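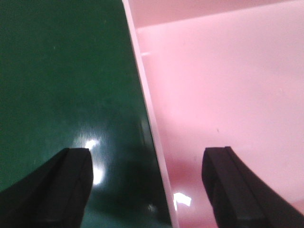 13. Januar 2020 - Greifplatz, Regelentwurf von Juhász

Den Entwurf jetzt zum zweiten Mal gelesen, diesmal mit Stift. 23 Regeln für das Arbeiten am Greifplatz, davon kann ich 5 unterschreiben, ohne zu murren. Der Rest ist entweder selbstverständlich oder so formuliert, dass man sich immer daran gehalten hat, egal was man tut. »Der Greifer ist in angemessenem Abstand zu Behälterwänden zu führen.« Angemessen für wen? Der Arm von Heltik kennt kein »angemessen«, der kennt einen Grenzwert oder keinen.

Zu Regel 4 (Anfahrt über dem Behälterrand): Lavanya Mudaliar will, dass die Finger beim Anfahren grundsätzlich beide innerhalb des Behälters stehen. Klingt vernünftig, geht aber bei Teilen in Wandnähe nicht. Und wer die Wand selbst greifen will, um den Behälter zu versetzen, muss einen Finger draußen und einen drinnen haben, dazwischen die Wand. Nach dem Wortlaut wäre das ein Verstoß. Ich habe an den Rand geschrieben: »Gilt für Teile, nicht für den Behälter selbst.« Usha Salian meint, solche Ausnahmen weichen alles auf. Kann sein. Eine Regel, die man beim ersten ordentlichen Versuch brechen muss, ist mir aber weicher.

Was in dem Papier ganz fehlt: Oberflächen. Die grüne Unterlage glänzt, der rosa Behälter glänzt auch, und von oben kommt das Licht. Auf dem Grün steht ein heller Fleck mit einem Streifen nach unten, auf dem Boden des Behälters noch ein kleinerer, direkt neben der Wand. Für die Handkamera sind das Stellen ohne brauchbare Information. Dazu die dunkle Zone auf dem Grün zwischen den Fingern, ob Schatten oder Spiegelung, will ich nicht entscheiden müssen, und die Software soll es bitte auch nicht müssen. Im Entwurf steht »für ausreichende Beleuchtung ist zu sorgen«. Mehr Licht ist hier genau das Falsche. Mein Gegenvorschlag:

- matte Unterlage, solange die Erkennung über die Handkamera läuft
- Leuchte so stellen, dass im Arbeitsbereich kein Glanzfleck liegt; prüfen im Kamerabild, mit bloßem Auge zählt nicht
- vor jeder Serie ein Leerbild ablegen, Greifer offen, nichts dazwischen

Das Leerbild hat Chandrasekhar Bangera schon im Dezember verlangt, damals hat ihn niemand ernst genommen, ich auch nicht. Nehme ich zurück. Man sieht darauf auch den Kleinkram: ein heller Punkt oben links auf dem Grün, ein dunkler auf dem Behälterboden. Krümel, Kratzer, keine Ahnung. Ohne Leerbild streitet man hinterher, ob das ein Teil war.

Regel 11, »Sauberkeit des Arbeitsplatzes«: hübsch. Auf der Unterlage sind Schlieren zu erkennen, vor allem um den Glanzfleck herum. Ist das sauber? Nach dem Entwurf darf das jeder selbst beurteilen. Entweder man schreibt hinein, womit und wann gewischt wird, oder man streicht den Absatz.

Ingegerd Öberg fragte, ob wir nicht einfach die Checkliste von Wuvesis übernehmen. Habe sie überflogen, 19 Punkte zum Abhaken, 2 davon betreffen überhaupt den Greifer. Der Rest ist Ordner, Unterschrift, Aushang. So etwas wird nach einer Woche blind angekreuzt, bei der Udura-Zelle haben wir das durch.

Offen:

- Mindestabstand Fingerspitze zur Wand als Zahl, in mm. Ich trage keine ein, bevor sie jemand gemessen hat. Lavanya Naidu hat die Schieblehre.
- Was passiert bei Berührung der Wand? Stopp oder nur Eintrag ins Protokoll? Juhász schreibt »geeignete Maßnahme«.
- Matte Folie bestellen oder erst die Leuchte versetzen? Ich bin für die Leuchte, kostet nichts.

Randnotizen liegen in der Mappe am Platz. Wer anderer Meinung ist, bitte mit anderer Farbe dazuschreiben und Kürzel nicht vergessen.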